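Old songs, new voices: a conversation at the Brivimeck school

In the valley of Sorkovora there is a school where pupils collect lullabies. The project is called Keketti, after the word which the oldest people of the valley use for the small wooden bench beside a stove. It was on this bench, they say, that the grandmother sat when she sang the children to sleep.

I met the music teacher who leads the project in the staff room of the Brivimeck school, at four in the afternoon, when the last bus had left. She made tea for us both and put a thick green folder on the table.

"People think that we began with a great plan," she told me. "We began with a homework. I asked my class to bring one song from home which is not on the radio. Half of them came with nothing and the other half came with something I had never heard, and I was born here."

That first homework was given in September, three years ago. Today the folder and its two sisters on the shelf hold the words of 202 songs. For many of them there is also a recording, made by the pupils on their telephones in kitchens and gardens. The quality is different from one to another. In one of them a dog barks through the whole second verse, and the teacher did not want to cut it.

I asked how the pupils choose whom they visit. She said that they do not choose very much. A child speaks with a neighbour, the neighbour sends him to a cousin, and so it continues up the valley. Two pupils always go together, one to ask and one to write. Before the visit they practise with each other in the classroom, because it is not easy for a person of thirteen to sit quietly when an old man is searching for a word.

"The silence is the most difficult thing," she said. "They want to help him. I tell them, wait, drink your juice."

The language has been a difficulty too. The dialect of the upper villages has sounds for which the standard alphabet has no letter, and in the first year every pupil wrote them in his own manner. In the second year they agreed on a short table of signs and copied everything again. She showed me a page with three different hands on it and many corrections in red. Some words are still without explanation. The pupils put a small circle next to them and hope that somebody will know.
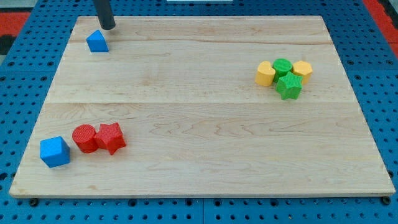 The money is also a part of the story, although she did not like to talk about it. The municipality gave 3000 euros for the printing of a songbook, and the Rajput printing house in the town made a good price for the paper. They printed 756 copies. Every household which gave a song received one, and the rest went to schools and libraries of the region. When I visited there were still two boxes under the piano.

Not everybody was satisfied with the book. A family from the upper end of the valley found that their song was printed with a line from another village, and they came to the school to complain.

"They were right," the teacher said. "We mixed two pages. I wrote them a letter, and in the next edition it will be as they sing it. But I was a little happy also - before, who would make a quarrel about a lullaby?"

In spring the pupils will sing twelve of the songs in the old customs house, without microphones. Some of the singers they visited have promised to come and sit in the first row. A partner school by the sea has asked to join the project with its own fishermen's songs, and the two classes already write to each other.

Before I left I asked her which song she likes the most. She opened the green folder near the end and sang four lines, quite softly, about a goat that does not want to come home. Then she looked at the clock and said that she must still water the plants in the corridor.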